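Rechercher sur le site
Tapez un mot-clé OK

Bruit au travail : Vulen remet ses casques antibruit à plat, et c'est une bonne nouvelle

Les ateliers Vulen changent de méthode pour protéger les oreilles de leurs équipes, et le résultat donne envie de voir d'autres sites s'y mettre ! Depuis lundi, chaque poste est classé selon l'exposition sonore mesurée sur une journée entière, avec un dosimètre porté à l'épaule, et plus seulement selon le niveau relevé un matin au pied des machines.

Le cabinet Astico a suivi 43 salariés pendant leur service, de la découpe à l'expédition. Les postes les plus bruyants n'étaient pas tous là où on les attendait : à l'emballage, les soufflettes à air comprimé pèsent plus lourd que la vieille presse du fond, que tout le monde montrait du doigt. Rappelons que l'échelle des décibels est logarithmique, et que trois décibels de plus représentent une énergie sonore doublée (de quoi regarder autrement un petit écart sur un relevé).

Trois zones sont désormais tracées au sol. Dans la première, sous 75 décibels, aucune consigne particulière. Dans la deuxième, des bouchons sont à disposition à l'entrée. Dans la troisième, le casque est obligatoire, et chacun choisit son modèle après essai, ce qui est une excellente idée tant le confort compte sur huit heures !

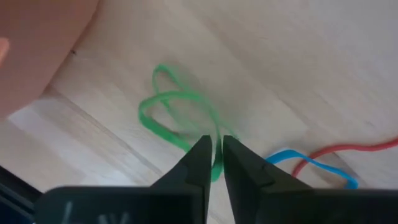
Kimutai Mollel estime que le plus gros progrès viendra des buses silencieuses, commandées au fournisseur Komemon, et qu'il faudra refaire les mesures une fois qu'elles seront montées partout. Le budget prévoit 900 euros pour ce premier lot.

Une seconde campagne est prévue en décembre, avec les équipes de nuit cette fois. Les relevés seront affichés poste par poste près des vestiaires.

Dernière mise à jour : 12/10/2020

À lire aussi
Bouchons moulés : bien les entretenir
Azar revoit l'éclairage de ses quais de chargement
Vibrations : ce que mesure un accéléromètre
Shadi Issa : « Écouter les ateliers, au sens propre »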